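White tabletop, matte or semi-gloss: which is easier to keep clean?
Workshops and Workrooms > Furniture and Surfaces

ornella_fiore
Need to refinish or replace the top on the big white table before October. It came with the unit, no paperwork, material unknown. Main complaints are gray rub marks and glare in the afternoon. 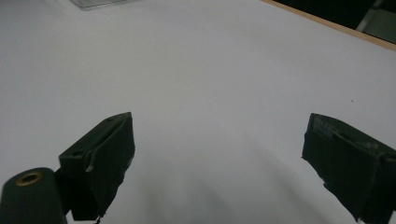

Lokness
Establish what the surface is before choosing a finish. Put a drop of acetone on a cotton swab and test the underside or a back corner. If the color transfers to the swab, you have paint or lacquer. If nothing happens, it is probably a cured coating or a pressed sheet, and refinishing is a different job with different primers.

ornella_fiore
Tested the underside near one leg. No transfer, no softening. The underside may not have the same finish as the top, so I will repeat it on a back corner on Friday.

boyer70
Matte hides glare and nothing else. The texture that scatters light also holds graphite and rubber residue. I ran a matte white bench for 8 years and cleaned it twice as often as the semi-gloss one beside it. Same room, same work.

Jotau
Disagree with boyer70. It depends on the cleaner. Matte surfaces look dirty when people use a product that leaves a film, and the film then collects dust. Plain water with a little dish soap, rinse, dry with microfiber. No wax, no spray polish.

boyer70
I used dish soap. The gray marks stayed until I went at them with a melamine sponge, and after a year of that I had polished spots in the matte. You can see them from the door when the light is low.

Jotau
A melamine sponge is an abrasive. That is the cause of the polished spots, and it would have dulled a semi-gloss surface too.

Lokness
Both of you are describing wear. For rub marks I would try isopropyl alcohol at 70 percent on a white cloth, small area first. Leave the sponge for last. A colored cloth can bleed onto a white surface.

ornella_fiore
Alcohol removed most of the gray marks along the front edge. Two are left and I can't feel them with a fingernail, so I assume they are stains. The glare is the bigger problem. The light fixture is directly over the table.

zistport
Move the light before you replace the top. If the fixture is directly above and you stand at the long side, the reflection comes straight back at you on anything glossier than eggshell. Offset it toward the far side or add a diffuser. I angled mine to 45 degrees and kept the original surface.

boyer70
A diffuser costs less than a top. Agreed on that part.

Jotau
Or put down a cutting mat where you work and leave the rest alone. Gray, non-reflective, replaceable. A full white surface is only useful if you need to see small parts against it.

ornella_fiore
I do need to see small parts, so most of it has to stay white. Diffuser first, then the corner test. If I still have to coat it I will go with satin and report back.

Lokness
Satin is a reasonable choice. Let the coating cure for the full period on the can before you put weight on it. Dry to the touch does not mean cured.

Thread views: 2,603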